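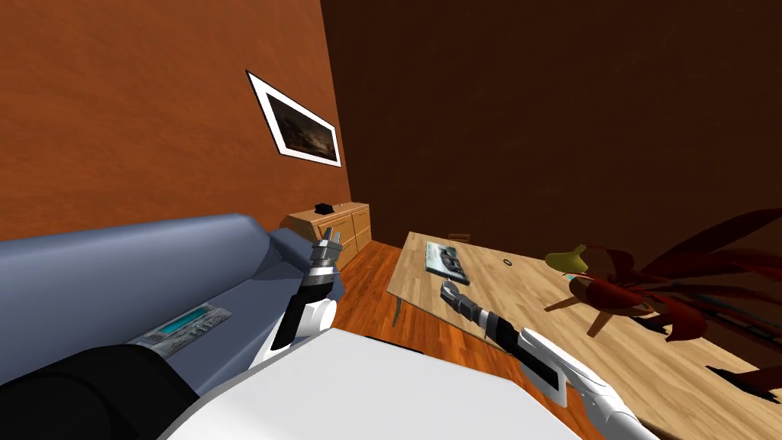
Living-room task in simulation: right gripper over the coffee table, near the book.

To: Household Tasks working list
From: Rawan Salameh, Avgate
Date: 20/04/2019
Subject: Re: Readiness statement for domestic chores

Ibsa Tilahun wrote:
> The housing partners at Sisay have asked for a plain answer
> before June. Can a machine tidy a living room and wipe down
> a kitchen counter without a person standing by? If the
> answer is no, they would like to know which part fails.

Dear Ibsa, dear colleagues,

The answer from Avgate remains no, with some qualifications that Sisay may find useful.

We have completed 314 simulated runs of the tidying task under the Fletance rules. In 176 of them the book was picked up and put away without help. The remainder failed mostly at the grasp. A thin object lying flat on a table offers very little for two fingers to hold, and the planner tends to press down where a person would slide the item to the edge.

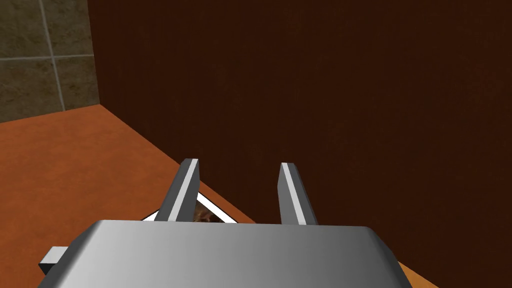

Counter work shows the same weakness. Flat items close to a wall leave little room for the hand, and the approach has to be made at an angle which our present controller handles poorly. Jeline have suggested softer fingertips – we have no objection, but we have not yet tested them.

Members are reminded that these are results from simulation only. We would not support any wording which implies that they carry over to an occupied home. The agreed threshold for a supervised home trial is 80 per cent, over no fewer than 30 consecutive runs on real equipment.

I should be grateful for comments on the draft statement before it is sent to Sisay.

Yours sincerely,
Rawan Salameh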